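Subject: Re: [prirnon-wood] Cupping in glued panels

> Panels from the Miranda batch cupped after 6 days in the shop.
> Is the finish to blame?

Unlikely. Check moisture first - ours read uneven between faces.

1. Sticker the panels for 20 days, both faces open to air.
2. Lay each one flat on the bench and check for rock.
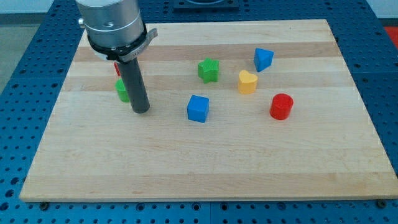 3. Finish both faces the same day.

Related threads
Grivel clamps, jaw pads
Akia glue, open time

Comments
- Same here in April.
- 30 days for thick stock.

Prirnon list - contact the owner - back to top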